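Callus Kitchen Towel, Set of Two

I sell a lot of towels and I'm picky about them. The Callus is the one I keep by my own sink, so forgive me if I run on a bit! It's a flat cotton weave from Rowbotham, 256 grams to the square meter, and it dries glasses without leaving fuzz all over them. Evie Whitlock in our shop swears by the rust stripe - I'm a plain oatmeal person myself. 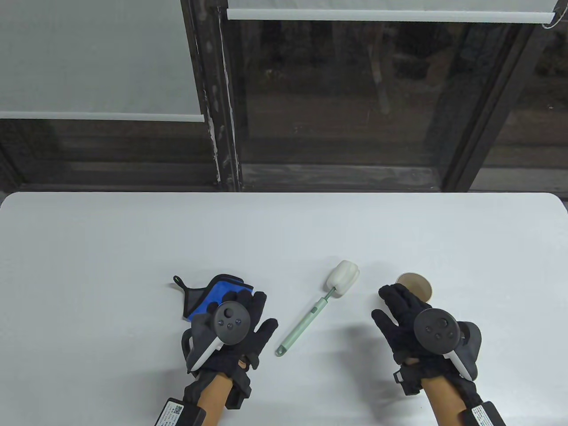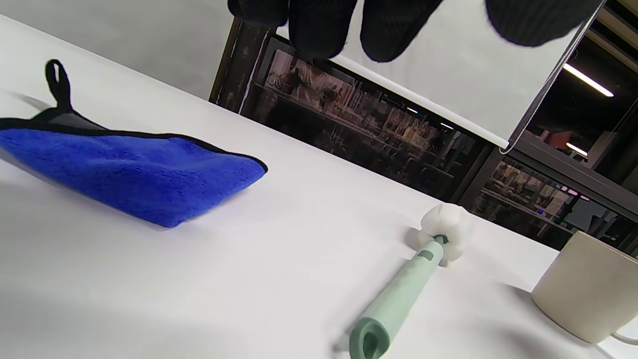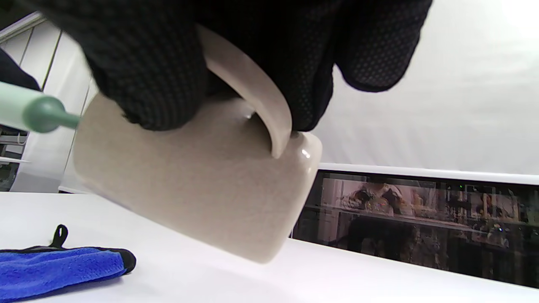

Urnolen, May 4, 2025

I've restocked both colors, and the hanging loop is now stitched into the corner (the old one on the long side kept pulling out, sorry about that). Wash them before you use them, twice if you can stand to wait, and skip the fabric softener. Mine go in at 90 with the sheets and come out fine.

Size: 18 by 28 inches
Price: $18 for the set
Returns: 90 days, washed or unwashed

Want a bigger order for a café or a rental? Write to Kylie Tawhiri at the shop and she'll sort you out.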